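Keeping the two arms at Neltville in working order
Workshop
Oct 29, 2024

The two-armed cell at Korudden's Neltville site stands at a plain white table in a room it shares with desks and office chairs. Its job is to pick up boxes, turn them and set them down again, and the people who look after it spend most of their hours on the parts that touch the boxes.

Those parts are the finger covers. Each finger on the cell ends in a soft red cap or pad that does the gripping. The metal behind it lasts for years. The covers do not, and Korudden changes them after 500 grips, or sooner if a crease has turned into a split.

The change is a short job. The arm is parked low over the table with the finger pointing away from the technician, and the motor power is switched off at the cabinet. The old cover is peeled back from the base end. The finger is wiped with a dry cloth and checked for glue, grit and bits of tape. Then the new cover goes on, seam in line with the channel in the finger. A cover fitted a little skewed will hold a box well enough on the first day and start dropping it on the third.

Fitting both arms takes 7 minutes when nothing is stuck. The longest change in the log took most of a morning, after somebody had used a spot of glue to stop a cover creeping.

Next comes the grip check, done with a taped box kept for the purpose. The left arm takes it from the side and tips it slightly, and the technician watches how the pads sit on it.

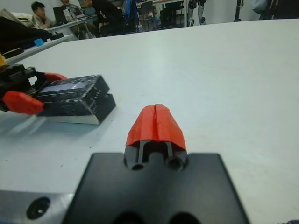 The left gripper holds the taped box at a slight tilt, with the capped finger of the right gripper in the foreground.

Tape makes a fair test. It is glossy, it wrinkles, and a pad that grips bare card may slide on it. If the box creeps, the technician looks at the cover first and the grip force second. Raising the force is quicker, but it crushes corners and wears the linkages, and the setting has a way of staying high long after the bad cover has gone in the bin.

The covers come from Cletari, a small moulding firm that supplies them in bags of 4. An earlier batch was harder and shinier, and left the technicians chasing slips all through March. The present ones are matt and give a little under the thumb. A sister cell at Hứa uses the same part and keeps the same log, so the two sites can compare notes when a batch looks odd.

The rest of the upkeep is ordinary. Screws on the mounting plates are checked with a torque driver every week and marked with paint pen. Linkages are brushed clean and left without oil, as oil finds its way on to the pads. The table is wiped before each run — grit on a white top is easy to see, and it scratches anything dragged across it.

The log stood at more than 1363 cover changes when we visited. Most entries are a line long: which arm, which finger, which bag the cover came from. The next job on the list was a new cable clip for the left arm, still waiting on a delivery.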